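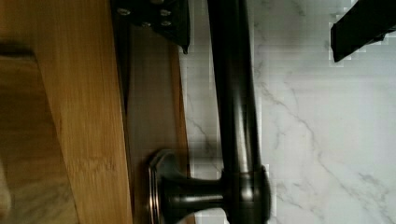

Figure 3. Wrist camera view during the faucet task, with the gripper bracket and one finger at the top and the faucet neck between them.

4.2 Faucet task

The faucet task was the second of the household tasks set for the student teams. Each team wrote its own approach routine for the arm and collected its own demonstrations by teleoperation. The 29 students enrolled in the course worked in 9 teams, and together they logged 3857 usable demonstrations by the end of August. Teams were free to choose their colour thresholds, crop size and frame rate, but had to keep the wrist camera in its standard mount so that recordings could be pooled.

Figure 3 shows a typical difficulty. The neck is dark bronze and close in tone to the black bracket and finger, so a threshold on brightness alone tends to merge the fixture with the gripper. The marble on the right is pale and glossy, with thin grey veins. The early edge detector written by the Kivley team followed veins of this kind as readily as it followed the neck. Compression added stair-stepped outlines around the finger, and two teams reported false corners there.

Three teams dealt with the first problem by masking the gripper with a fixed template. The Mirnley team, led by Higinio Hinojosa, instead trained a small segmentation network on 23 hand-labelled episodes. Its masks were cleaner near the collar and the flared base, where the rim gives a bright, narrow highlight, but labelling took most of a week of lab time. The template method was quicker to set up and had to be redone whenever a finger was replaced.

Depth was harder to recover. At close range the neck can split the view from top to bottom, and there is little else on the fixture to match between frames. Kuo-hua Chang suggested using the grain of the wood beside the fixture as a reference, and the Benkirane team adopted this in its final routine. We did not test it on a counter without wood. Results by team are given in Table 2, and the marking scheme is described in Section 5.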